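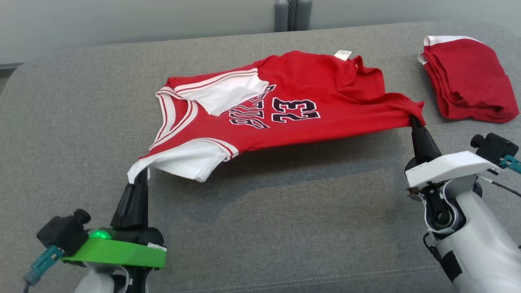

I've had a soft spot for the boring half of robotics for years, and by boring I mean the cable ties, the finger pads and the little notebook that lives next to the cell. Our two-armed folding cell at Ondness gets all its compliments for the folding. Fair enough! But I'd like to put in a word for the ten minutes before that, when someone goes over the grippers by hand and checks that both arms still agree on where the cloth is.

We had a bad patch in June. Hems kept slipping, and everyone (me included) wanted to blame the software. I went back through 291 folds and 79 of them had gone wrong at the very first pinch. The fingers were worn. We'd been tuning code for 4 days over a set of tired pads.

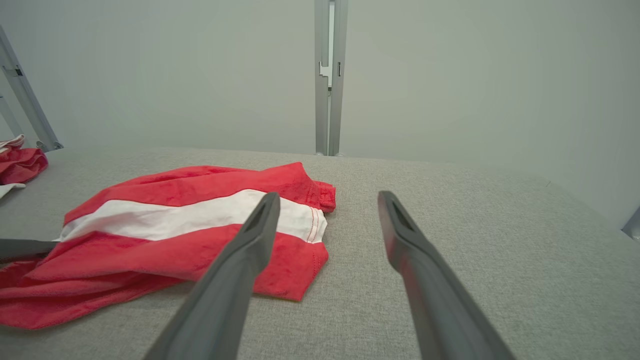
How often should you check the fingers on a folding cell?

Every 100 folds is what I'd go for, and sooner if you've switched to a slippery fabric.

My colleagues over at Drallent think that's fussy. They change parts when something breaks, and I do see the appeal, but a finger doesn't break, it just gets a bit worse every day until you've forgotten what a good grip looked like. So I close each one on a strip of jersey and give it a tug. Then I look at the wrist cameras, wipe the lenses, and make sure no cable is going to pull tight when the arm turns over.
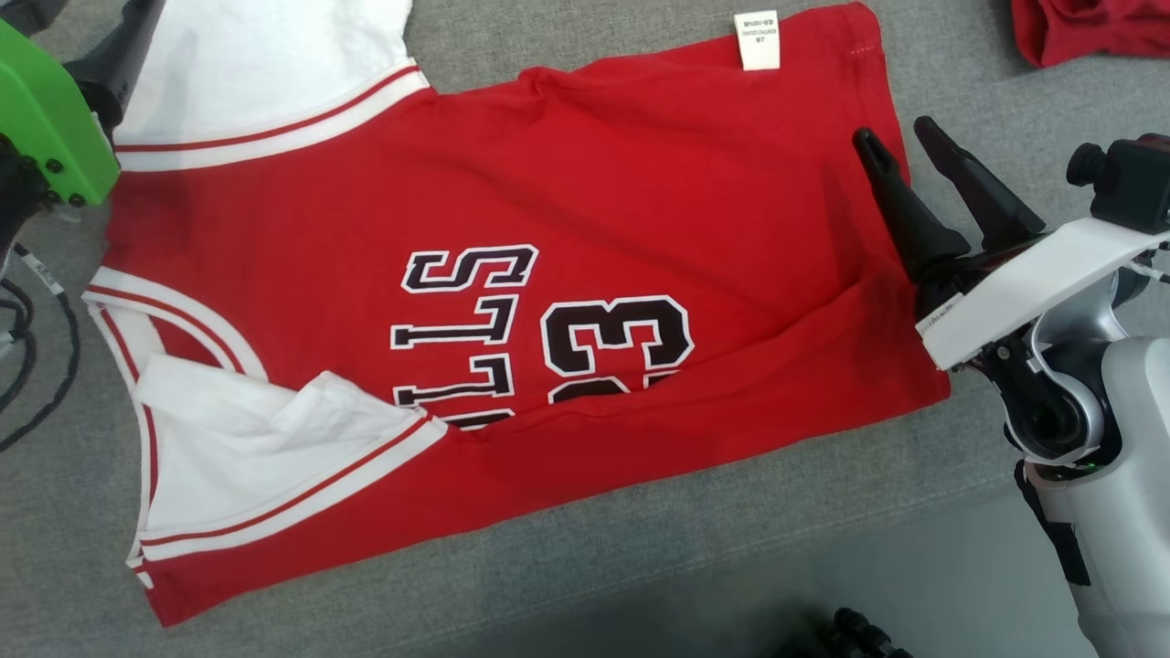
Sports tops are my favourite test for all this, as the trim is thicker than the body and a gripper that's slightly out will manage one and fumble the other. Plain tea towels will flatter almost any machine. If you only keep one awkward garment by the cell, make it something with a printed number and a stripy edge, and run it after every pad change before you let the proper work back on.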